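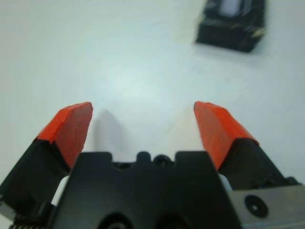 White tabletop, lit toward the center.

PALTBRIDGE TENANTS' ASSOCIATION
Minutes of the general meeting held in May, ground floor meeting room, 7:30 p.m.

Chair: Vilém Krajčí
Quorum was met and the meeting opened on time.

1. Minutes of the last meeting
Approved with one correction. Under item 4, "north stairwell" should read "south stairwell."

2. Laundry room
The second dryer is still out of service. Moroz came to look at it and replaced the belt, but the drum stops after a few minutes. They want to order a control board. The chair will ask for a written price before anything is ordered. Members on the third floor asked again for later hours. Agreed to keep the room open until 10 p.m. through the summer and look at it again in the fall.

3. Bicycle storage
The racks by the back door are full and bikes are being chained to the stair rail. The fire inspector mentioned this at the last visit. Notices will go on every bike in the hall and in the racks. Owners have 30 days to put a name and unit number on the tag. Bikes with no name after that will be moved to the basement and held until the next meeting.

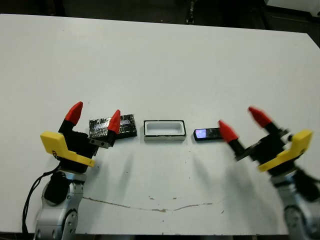

A member asked if cargo bikes could be kept under the carport. No objection, as long as the trash carts can still get out.

4. Entry intercom
Two quotes were received. Plustetti would replace the whole panel and all the handsets. Rirkex would keep the present wiring and change only the panel. There was a long discussion. Several members said the handsets work fine and the trouble is the door release, which sticks in cold weather. Motion to accept the Rirkex quote, provided the door release is included in the price. Carried, with 2 opposed.

5. Courtyard
The maple near the gate needs pruning before the leaves get any heavier. Chair to call the city first - it may be on their side of the line. The vegetable beds are all taken and there is a waiting list. Bed fees stay the same.

6. Guest parking
Cars without passes have been left overnight in the guest spaces. Motion to set the replacement fee for a lost pass at $50 failed. The fee stays at $10.

7. Other business
Unit doors on the second floor will be painted in June. Please take down wreaths and hooks. A set of keys with a green tag was found by the mailboxes and can be picked up from the chair.

Meeting closed at 9:10 p.m. The date of the next meeting will be posted in the lobby.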